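Few playthings have changed as little as the shape sorter. A slab with holes cut into its top and a set of pieces to match is still, for many families, a first lesson in geometry. At the Marnis toy library in Waklow, it is among the most requested items in a collection of some 200.

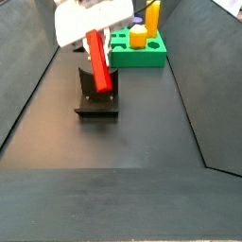
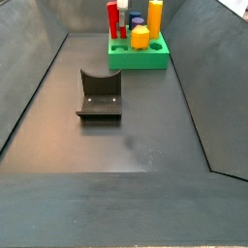
The green shape sorter and a black holder. Pieces stand upright in the openings.

Stanisława Kurek, who oversees lending at Marnis, advises parents to begin with two pieces and to let a child turn each one over before trying a hole. Cylinders are usually mastered first, as they fit at any angle. Rectangular blocks take longer, and notched openings longer still.

The library recorded 2,254 loans last year. Sorters may be kept for two weeks and are checked for missing pieces on return.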